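This site uses cookies to keep you logged in to the list archive. Accept / Manage settings

Re: [padonard-robotics] Bin picking numbers for the February showcase

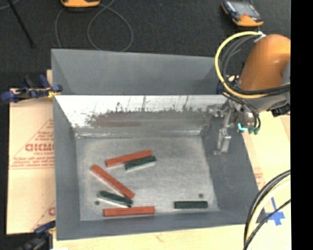 I've read the draft poster twice now and I still don't buy the headline. 451 picks out of 500 looks great in big type, but it leaves out how the runs were set up, and the judges at Hernetier will ask.

Sirkka Valtonen wrote:
> We're calling it solved. The arm cleared the bin in nearly every
> run on Thursday and the red and green blocks made no difference.
> I'd like the poster at the printer's before the weekend.

Solved is a big word for six blocks in a metal bin. Three long red ones and three shorter green ones, spread over the floor with bare metal between some of them, is a fair start for a student team. It isn't the jumble the Malari rules describe. Where are the runs with blocks stacked on each other, or jammed hard up against a wall?

I also went through the log Saarela uploaded and it has 633 attempts in it, so 133 went somewhere. If they were aborted, fine - say so on the poster and say who decided. And who was re-laying the blocks between runs? If it was the same person each time, they probably got kinder as the evening wore on. I know I would.

Could we do 7 more runs with somebody from outside the programming group tipping the blocks in? I'm happy to give up a lunch hour for it. Until then I'd rather the title said "early results", whatever colour you print it in.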